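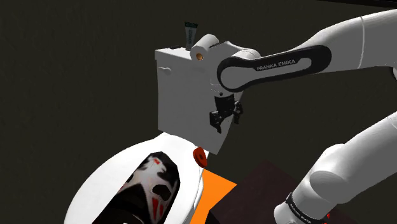

Carroll robotics club gets its bathroom round running

January 20, 2023

Quick one from the robotics room before the bus leaves. The Carroll student team has its simulated arm working on the bathroom task, the one everybody groaned about when the list came out in September. Toilet, tank, a few things left on the lid, and a Franka arm that has to deal with them without knocking anything off.

There are 12 students on the project this year, split between the people who build the rooms and the people who write the arm code. The two halves argue a lot. Mostly over where stuff gets put.

The white roll is the hard part, says Luuk Smits, who writes most of the grip code. "It's round and it's lying on its side, so if you come in a little wrong you just push it." The tall tube is easier to get hold of but it tips. Smits has been changing the approach angle all week and still isnt happy.

Scoring works like this. Each team gets 60 tries in the simulator, with the objects moved a bit every time. You need 55 clean ones to go through to the Darus round. Clean means nothing on the floor and no bumping the tank. Carroll's best set so far is eight short of that, so there's work to do.

Sem Van den Broek, who coaches the club, wants them to slow the arm down. The students want to keep it fast. "They'll come round," he says. "Or they wont and they'll have to show me the numbers."

Next up is lighting. The room team wants to try it darker and then much brighter, becuase the Darus judges can change that without telling anyone. After that the kitchen, which has drawers, and nobody has started on drawers.

Estis is the other school in our group and they have been at it longer. A practice match against them is planned but no date yet.

New members still welcome, no coding needed for the room building side. Bring a laptop if you have one. Ask for Sem in the robotics room after last period.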